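Cahier d'atelier - reprise des contacts du blog vers le CRM
8 janv. 2024

Repris l'import là où je l'avais laissé avant la pause. Rappel pour celui qui ouvre ce cahier sans avoir suivi : le vieux blog d'entreprise (le serveur Grilerard) contient les inscriptions à la lettre d'information, les commentaires et les demandes de démonstration, tout dans la même base, et nous devons faire passer cela dans Simex sans perdre la date du consentement.

L'export complet donne 2354 fiches. Le fichier est en UTF-8, mais les commentaires antérieurs à l'avant-dernière version du blog sont restés en Latin-1, à l'intérieur du même fichier. On le voit tout de suite aux noms avec accent. J'ai d'abord converti l'ensemble, ce qui était une erreur : les fiches déjà correctes ont été converties une deuxième fois et les « é » sont devenus deux signes au lieu d'un. Retour à l'export brut, puis conversion ligne par ligne avec un test : si la ligne se décode proprement en UTF-8 on la garde telle quelle, sinon on la lit en Latin-1. C'est lent, mais je préfère comme ça. Le script s'appelle toujours nettoie2, je n'ai pas renommé.

Deuxième point, les doublons. La clé que nous avions choisie en juillet (adresse électronique en minuscules) en trouve 144. J'ai regardé une partie à la main et ce sont presque toujours des vrais doublons : la même personne a commenté un article, puis elle a demandé une démonstration avec un nom écrit un peu autrement. Par contre il y a des adresses du genre contact@ ou info@ qui sont partagées par plusieurs personnes de la même société. Celles-là, il ne faut surtout pas les fusionner. J'ai fait une petite liste d'exceptions dans un fichier à part, prefixes_partages.txt, à relire par quelqu'un qui connaît les clients mieux que moi.

Règle de fusion appliquée : on garde la fiche la plus ancienne pour la date de consentement et la plus récente pour le téléphone et la fonction. Les commentaires des deux fiches sont mis bout à bout, dans l'ordre des dates. Le champ « origine » pose encore question, voir plus loin.
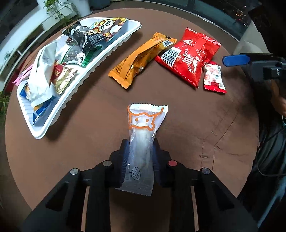
Ilinca Drăgan

Essai d'import dans le bac à sable Simex. L'interface accepte 1000 lignes par envoi, au-dessus elle refuse le fichier entier avec un message qui parle de « format invalide ». J'ai cherché une virgule fautive pendant une bonne partie de la matinée avant de lire la note en bas de la page d'aide. Le fichier est maintenant coupé automatiquement, avec l'en-tête recopié en haut de chaque morceau. Attention : si l'en-tête manque, Simex ne dit rien et il prend la première fiche comme noms de colonnes.

Le premier morceau est passé. Le deuxième s'est arrêté sur une fiche où le nom de société contient un retour à la ligne. Corrigé dans le script (tout retour à la ligne à l'intérieur d'un champ devient une espace), relancé, passé. Le troisième aussi.

Contrôle après import, fait sur un tirage au hasard de fiches :
- accents : corrects
- date de consentement : correcte, mais affichée au format américain dans la vue en liste. Dans la fiche elle est au bon format. C'est un réglage du profil, pas des données.
- pays : vide pour les inscrits à la lettre. Normal, le formulaire ne le demandait pas.
- commentaires : tronqués quand ils sont longs !

Ce dernier point est gênant. Le champ « note » de Simex coupe sans avertir. Il y a 1424 commentaires au total et je n'ai pas encore mesuré combien d'entre eux dépassent la limite. Deux solutions possibles : ou bien on attache le texte long comme document à la fiche, ou bien on utilise l'objet « activité », qui accepte un texte plus grand mais qui remplit l'historique des commerciaux avec des vieilles discussions. Je penche pour l'activité avec un type spécial que l'on peut masquer par un filtre. À discuter avec l'équipe commerciale, c'est elle qui aura l'écran devant les yeux chaque jour.

Connecteur Paewai. C'est lui qui doit envoyer les nouvelles inscriptions du blog vers Simex une fois la reprise terminée. Installé sur le serveur de test, version livrée sans modification. Il marche pour une inscription simple. Pour une désinscription il met bien la case à « non », mais il efface en même temps la date de consentement d'origine, et nous devons la conserver. J'ai ouvert une demande chez eux avec le journal complet. En attendant j'ai ajouté dans Simex un deuxième champ, « consentement initial », en écriture unique, pour que Paewai ne puisse pas y toucher. Ce n'est pas très élégant, mais c'est sûr.

Question du champ « origine ». Le blog connaît quatre valeurs (article, lettre, démonstration, autre) et Simex en attend une seule par personne. Pour les fiches fusionnées j'ai mis la plus ancienne. Le marketing préférerait peut-être la dernière, avec l'argument que c'est elle qui a déclenché la vente. Tant que ce n'est pas tranché, l'ancienne valeur et la nouvelle sont gardées toutes les deux dans le fichier intermédiaire, donc on peut changer d'avis sans refaire l'export.

Sauvegardes : export brut, export converti et fichier fusionné copiés dans le dossier partagé Iltilham, sous-dossier reprise_crm. L'export brut est en lecture seule. Merci de ne pas l'ouvrir avec le tableur, qui enlève les zéros au début des numéros de téléphone quand on enregistre (cela nous est arrivé déjà une fois, avec le fichier des partenaires).

Reste à faire :
- mesurer la longueur des commentaires
- faire relire prefixes_partages.txt
- vider le bac à sable et relancer l'import complet d'une seule traite, chronomètre en main
- demander à Paewai s'ils gèrent le changement d'adresse, je n'ai rien trouvé dans leur documentation
- renommer nettoie2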